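Rechercher sur le site Rechercher OK

Communiqué de presse – 22 nov. 2025

Iline lance un service de location de linge de lit pour ceux qui ne veulent plus entendre parler du drap-housse

La société Iline, installée à Skindgate, ouvre aux particuliers son service de location de linge, réservé jusqu'ici aux gîtes et aux petits hôtels. Le principe tient en une phrase : le linge propre arrive, le linge sale repart, et l'armoire retrouve sa vocation première, qui est de contenir des choses dont on ignore l'existence.

Un essai a été mené en septembre auprès de 200 foyers. Ils ont reçu pendant 4 semaines draps, housses et taies, lavés et repassés par la blanchisserie Polat.
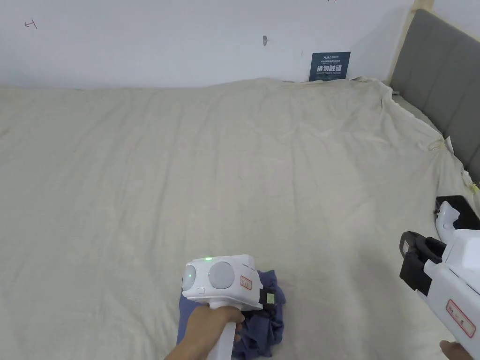 Une formule, des couleurs sobres

L'abonnement coûte 11 euros par semaine pour un lit double, livraison comprise. Le client choisit ses teintes à l'inscription et peut en changer à chaque rotation. Le fuchsia, réclamé avec insistance par un seul foyer, reste à l'étude.

« Plier un drap-housse est une compétence que beaucoup revendiquent et que j'ai rarement constatée », déclare Berkay Yüksel, directeur d'Iline. « Nous préférons nous en charger – et fermer la porte de l'atelier pendant l'opération. »

Les taches ordinaires (café, encre, confiture du dimanche) ne donnent lieu à aucun supplément. Les brûlures de fer, si.

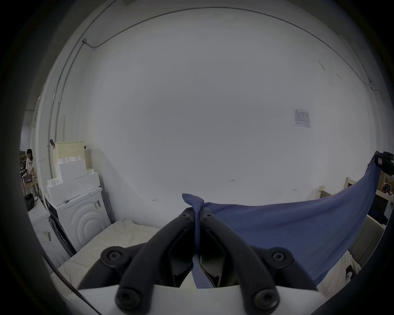
Le linge bleu se loue aux mêmes conditions que le blanc et l'écru.

Livraison à Skindgate et à Triswood

Les tournées desservent Skindgate et Triswood avant 11 heures. Lamai Nilsuwan, responsable des livraisons, précise que les sacs peuvent être laissés chez un voisin, « de préférence un voisin avec qui l'on se parle encore ». L'abonnement se résilie en ligne, sans lettre recommandée ni entretien de motivation.

Contact presse : service communication d'Iline, Skindgate.

Commentaires

Mado : Et pour les lits de 180 ? Je ne vois rien.

pierrot_t : 11 euros la semaine, à ce prix je garde ma machine et mes draps en boule.

Mado : @pierrot_t tout le monde n'a pas la place d'étendre

Contact | Mentions légales | © 2025 Iline – Tous droits réservés | Haut de page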